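ブログ内を検索
読了時間 12分

2025年7月19日

朝から唸っている。私がではなく、チューナーが。

先週 Zundodero の中古棚から連れて帰った Drultberg の FM チューナーは、電源を入れると律儀にランプが灯り、律儀に選局し、律儀に「ブーン」と言う。値札に「動作確認済」とあったのは嘘ではなかった。唸るのも動作のうちである。

ブーンの正体は聞けばだいたい見当がつく。こちらは西日本なので商用電源は 60Hz、低いほうのブーンならそのまま 60Hz、もう少し甲高くて「ビー」に寄っていたら整流のあとのリップルで、その倍になる。前者なら配線や接地の問題、後者なら平滑コンデンサの寿命を疑う。私は最初から後者だと決めつけて、昨日のうちに電解コンデンサを買ってきてしまった。袋ごと机に置いて、半田ごてに火を入れて、さて、と蓋を開けたところで、念のためスペアナのアプリを立ち上げたら、山は 60Hz のところにきれいに一本立っていた。倍のほうはほとんど見えない。コンデンサは無罪。袋は引き出しへ。引き出しの中には、同じような経緯で無罪になったコンデンサたちが静かに暮らしている。

順番に抜いていく。チューナーからアンプへ行く音声ケーブルはそのままで、アンテナ線を抜く。止まった。挿す。唸る。抜く。止まる。こういうときの気分は、犯人を見つけた探偵というより、冷蔵庫の扉を何度も開け閉めする子供に近い。

うちの FM アンテナは壁のテレビ端子から分けてもらっている。つまり同軸の外側の網が、建物の共聴設備を通ってどこか遠くの接地につながっている。いっぽうアンプの先にはパソコンがぶら下がっていて、これが三つ足の電源プラグで別の接地に落ちている。二か所で地面につながったシールドは大きな輪になり、輪には電源の磁界や電位差で電流が流れ、その電流が音声ケーブルの外皮を通って、めでたく音になる。グラウンドループと呼ばれるやつで、教科書には「一点接地にせよ」と書いてある。建物の配線を一点接地にする権限を、私は賃貸契約書のどこにも見つけられなかった。

権限がなければ縁を切るしかない。壁の端子とは別れて、自前のアンテナを部屋に張ることにした。ついでに、輪のどこかをトランスで直流的に切っておけば二度と唸らない。そう思うと急に楽しくなってきて、昼ごはんを忘れた。

材料は 300Ω のリボンフィーダーである。昔はテレビの裏に必ずぶら下がっていた平たいあれだ。今どき店で買おうとすると若い店員さんに「きしめん?」という顔をされるが、Zundodero の主人は黙って棚の下から巻きを出してくる。あの人は私がなぜそれを欲しいのか一度も聞いたことがない。聞かれたら一時間は話すので、賢明な経営判断だと思う。

作るのは折り返しダイポール。リボンフィーダーを半波長に切り、両端で二本の芯線をつないで、片側の真ん中だけ切って給電点にする。普通のダイポールの給電点インピーダンスは自由空間で 73Ω くらいだが、折り返すと電流が二本に分かれるぶん、その四倍になって、だいたい同じリボンフィーダーにそのままつながる。よくできた話で、初めて読んだときは誰かが辻褄を合わせるために宇宙のほうを調整したのではないかと疑った。

狙う局は 82.5MHz。半波長は 150 を周波数で割ればいい。電卓を叩くと 1.818、つまり 182 センチ。メジャーを床に伸ばし、印をつけ、ためらいなく切った。

ためらうべきだった。

書棚に『Shearer』という分厚いハンドブックがある。著者の名前がそのまま通称になっている本で、仲間うちでは「シアラーに書いてある」と言えば議論が終わる。終わるだけで、たいてい誰も該当ページを開かない。切ったあとで開いた。504 ページ、折り返しダイポールの項。物理的な長さは端の効果で自由空間の半波長より短くせよ、とある。係数は 0.95 を目安に。私はこの段落に自分で鉛筆の線を引いていた。いつ引いたのかは覚えていない。引いた人間は、きっと私より賢かったのだろう。

幸い、短く切りすぎたのなら泣くところだが、長いぶんには切ればすむ。線材の世界でこの非対称性だけは信用している。

測ってみないと気がすまないので、Ya-wen Kwan さんから借りっぱなしのアンテナアナライザーを出した。借りっぱなしというのは二月からで、返す話は何度か出ているのだが、そのたびに私が「今ちょうど測りたいものが」と言い、それが毎回本当なのが我ながら始末に悪い。

アナライザーは 50Ω 系、アンテナは 300Ω 系なので、あいだに四対一のバランを入れる。小さい眼鏡形のフェライトコアに、エナメル線を一次と二次で別々に巻く。ここで一次と二次をつながずに巻いておくのが今回のみそで、高周波は磁束で渡り、60Hz の電流は渡る道がなくなる。電圧の比は二対一、インピーダンスは二乗で四対一。世の中のバランには線がつながったままの型もあって、そちらのほうが帯域は広かったりするのだが、つながっていたら唸りも元気につながる。

コアに線を通す作業は、ちょうど目の焦点が合わなくなってきた年齢の人間を選んで嫌がらせをするようにできている。老眼鏡を額に上げたまま老眼鏡を探した。二度。

巻けたので測る。アナライザーの曲線は 78MHz を少し過ぎたあたりで底を打った。シアラーの係数で逆算した値とほぼ一致する。自分の間違いがここまで正確に計算どおりだと、少し誇らしい気持ちにもなる。間違い方の精度が高い。

九センチ詰めることにして、両端を同じだけ切り、皮をむき、芯線をより合わせて半田を流した。半田の煙を避けようとして顔を右に向けると煙も右に来る現象には、まだ名前がついていないと思う。もう一度測ると、底はほぼ 82MHz の半ばに来た。近くの本棚やら天井の中の何やらの影響もあるから、室内でこれ以上追い込んでも、本を一冊動かせば変わる。

ただ、底の SWR が 1.5 から下がらない。理論どおりなら 1.0 になるはずだ、と思って小一時間、巻き数を疑い、コアの材質を疑い、半田を疑い、借り物のアナライザーを疑い(ごめんなさい)、最後に紙に書いた。300 を四で割ると 75。75Ω のものを 50Ω の測定器で見れば、75 割る 50 で 1.5。完璧に整合しているから 1.5 なのだった。チューナーの入力は 75Ω なので何の問題もない。小学生の割り算を避けるために大人が使う遠回りの距離というのは、測ってみると面白いかもしれない。

この話を Szu-yu Chow さんにメールしたら、数分で返事が来た。

「それは校正がうまくいっている証拠です。おめでとうございます」

この人は慰めと皮肉の区別がつかない文章を書かせたら右に出る者がいない。続きに、折り返しダイポールは同調が少し幅広になるから、82.5 にぴったり合わせなくても上下の局は十分入る、なぜそんなに追い込んだのか、とあった。なぜでしょうね。

張る場所の話を書いておく。T の字に組んで、横棒を窓の上のカーテンレールから離して水平に渡したい。金属のレールに沿わせると、せっかく合わせた底がどこかへ行ってしまう。結局、天井近くの壁に画鋲を打ち、釣り糸で両端を引っぱって宙に浮かせた。画鋲は賃貸契約書で許されている。こちらは確認した。

向きは局に対して横腹を見せるのが正しい。送信所は南西の山の上なので、横棒は北西から南東へ。うちの壁は東西南北にきっちり沿って建っているから、アンテナは部屋の角を斜めに横切ることになる。頭の上を白っぽいきしめんが一本、対角に走っている部屋ができた。来客があるたびに説明が必要になるだろうが、来客はそんなに来ない。

偏波も一応考えた。目当ての局は水平偏波で出ているので横に張る。これがコミュニティ局だと縦で出ているところもあって、横のままだと感度がずいぶん損をする。Dadar の掲示板では「室内は反射だらけだから縦も横も関係ない」派と「関係ある」派が長年にらみ合っていて、私は張り替えるたびに所属が変わる。今日は「関係ある」派だ。労力をかけた日はだいたいそうなる。

つないだ。電源を入れた。ランプが律儀に灯る。

静かだった。ブーンがない。ボリュームを上げても、あるのは局間のさーっという雑音だけで、それを聞いてこんなに嬉しいというのは、人に説明しにくい種類の幸福だと思う。さーっを肴に、忘れていた昼ごはんを食べた。もう夕方だったが。
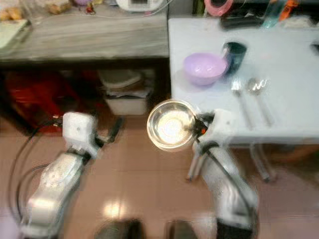
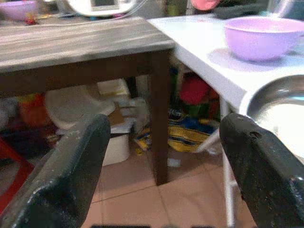
さて、選局つまみを 82.5 に合わせると、アナウンサーが渋滞情報を読んでいた。実にくっきりと読んでいた。車は持っていない。

ステレオのランプは点いたり消えたりする。ステレオ放送の差信号は 38kHz の副搬送波に乗せて高いほうに置いてあり、FM の復調雑音は周波数が上がるほど増えるから、モノラルなら気にならない電界でもステレオにすると途端にさーっが戻ってくる。壁の端子につないでいたときは、ブーンとは言うがステレオは安定していた。屋上の立派なアンテナと、天井の斜めきしめんを比べてはいけないのだが、比べる。耳は正直で薄情だ。

だから次にやることは決まっていて、壁の端子に例の巻いたバランと同じ要領の、こんどは一対一の絶縁トランスを入れる。75Ω から 75Ω へ、電気的には何も変えず、直流の縁だけ切る。そうすれば屋上のアンテナの電界と、ブーンのない静けさが両方手に入る。ここまで書いて気がついたが、それなら今日の斜めきしめんは最初からいらなかった。朝の時点で、コアに線を何回か通すだけの話だった。

Chow さんには黙っておこうと思ったのに、さっき追伸が来ていて、「ところで壁の端子に絶縁トランスを入れるのではだめだったのですか」とある。まだ返事を書いていない。「屋上のアンテナが使えない災害時に備えて」という文面を考えているところで、我ながらそう悪くない。

コアはもう一個残っている。エナメル線も足りる。F 型コネクタだけが片側しかないので、明日 Zundodero が開いたら行く。主人はきっと何も聞かない。レジの横に中古の Drultberg がもう一台出ていた気もするが、値段は見ないで帰るつもり。見たら部品取りという言葉を思い出すに決まっている。

アナライザーの電池は充電しておいた。返すためである。Kwan さんには来週中に、と書いて送った。ただ一対一のトランスの通過特性だけは一応測っておきたいので、来週の、後半で。

床にはリボンフィーダーの切れ端が九センチぶん、半分ずつになって落ちている。捨てるには惜しく、使い道はない。例の引き出しに入れた。

コメント(2) シェア(3)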